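Steddale Learning Trust takes on Grestance school science loan scheme

STEDDALE, 23/12/2025

Steddale Learning Trust has agreed to take over the running of the Grestance science loan scheme, which lends laboratory glassware and teaching kits to primary and secondary schools. The change takes effect at the start of the spring term. Schools that already borrow from the scheme do not need to apply again.

The scheme was set up by Grestance, a supplier of teaching equipment, and has been run from its warehouse in Zeltanby. Grestance announced in the autumn that it would close the warehouse and asked for other organisations to come forward. The trust was one of two bidders. The stock, the booking system and the delivery van all pass to the trust under the agreement, and the two members of staff who work on the scheme will transfer on their present terms.

There are 115 schools on the books. Between them they made 3210 bookings in the last school year, most of them for the chemistry and materials kits. Demand is highest in the weeks before mock examinations, and the trust has said it will put a second set of the busiest kits into use before the next exam season.

Loans will stay free for primary schools. Secondary schools will go on paying the yearly fee of £300, which covers delivery, collection and normal breakages. The trust has agreed to hold the fee at that level for two school years. Damage beyond normal breakages will be charged at the cost of replacement, as it is now.

Kits can be borrowed for up to three weeks, a week longer than before. Schools asked for the change because many of them teach the same practical to several classes on different timetables. Bookings can be made up to a term ahead, and a school may have two kits out at any one time.

Fergus Dalgleish, who will manage the scheme for the trust, said: "The service works well and schools know how to use it. We are moving the stock to Steddale and making the loan period longer. Apart from that, teachers should see very little difference. The phone line will be answered by the same people."

The move from Zeltanby will take seven working days. No deliveries will be made during that time, and any kit due back in that period can be kept until the van resumes its usual rounds. Schools with a booking that falls within the move have been contacted and offered another slot.

Test tubes, round-bottom flasks, funnels and the stands and racks that hold them make up a large part of the stock.
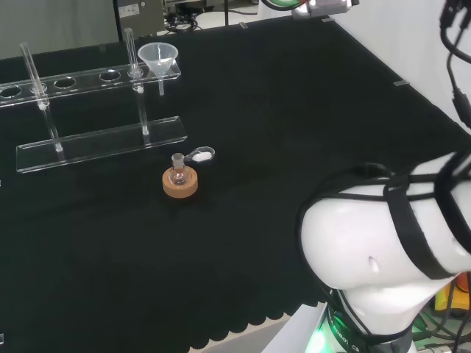

Žofie Paulík said that small schools had been worried about losing the scheme, and that the longer loan would matter more to them than any new equipment. She added that she would like to see the collection times printed on the booking form, as staff often have to ring up and ask. The trust has said it will add them to the form before bookings open.

A printed catalogue will be sent to every member school in January. It replaces the Matoušek list, the older stock list that many departments still use, and the item codes have been carried over so that existing order sheets remain valid. Instructions and risk assessment notes will continue to be packed with each kit, and copies can be sent by email on request.

Schools that are not yet members can join at any point in the year. Those joining after Easter pay half the yearly fee. Home educators cannot borrow directly at present, but the trust will look at this in the summer once the first full term of loans from Steddale has been completed.

Notes to editors

Steddale Learning Trust is a charity that supports science and maths teaching in local schools. Grestance will continue to sell teaching equipment and is not affected by the transfer of the loan scheme. Interviews with Fergus Dalgleish can be arranged through the trust's press office.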